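Rodlow Tool Library: winter changes to borrowing

The tool library at Rodlow moves to its winter schedule this week. The counter on Ansah Street is open two evenings and Saturday morning until the end of March. Returns go to the side door when the counter is closed. Please tag the item with your member number before you leave it.

Loan periods change too. Hand tools can now go out for 30 days. Power tools stay at one week, and the floor sander and tile saw stay at 2 days because the waiting list for both is long. If you need more time, call before the due date and we will extend the loan unless another member has reserved the item.
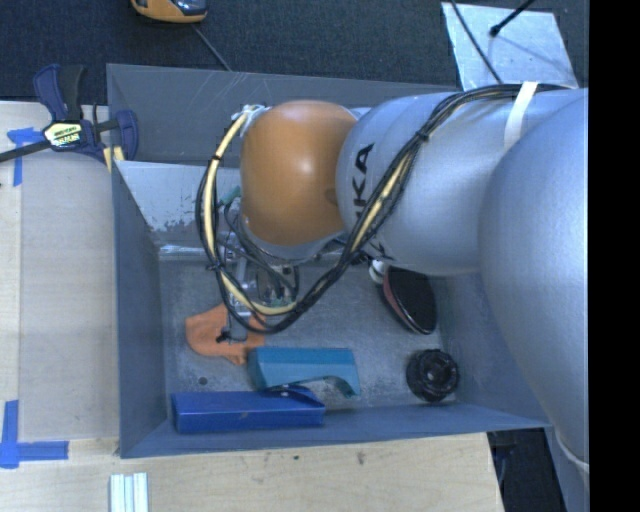
Can I return a tool that needs repair?
Bring it back as it is and write the problem on the tag. There is no charge for normal wear, and a dull blade or a frayed cord counts as normal wear.

Obed Amegashie is running the sharpening bench again. Members may bring up to four of their own blades per visit, including chisels, plane irons and kitchen knives. Serrated knives can't be done on our equipment.

Tharushi Dissanayake has finished the new catalog. It lists 600 items, and 76 of them were added after the October donation drive. Printed copies are at the counter. Items stored at the Lelusholm branch are marked with an L and take up to three working days to arrive.

Annual dues are unchanged. Members who joined before the move from Vokora Road should check that we have their current phone number, as several reminder calls last fall went to old ones.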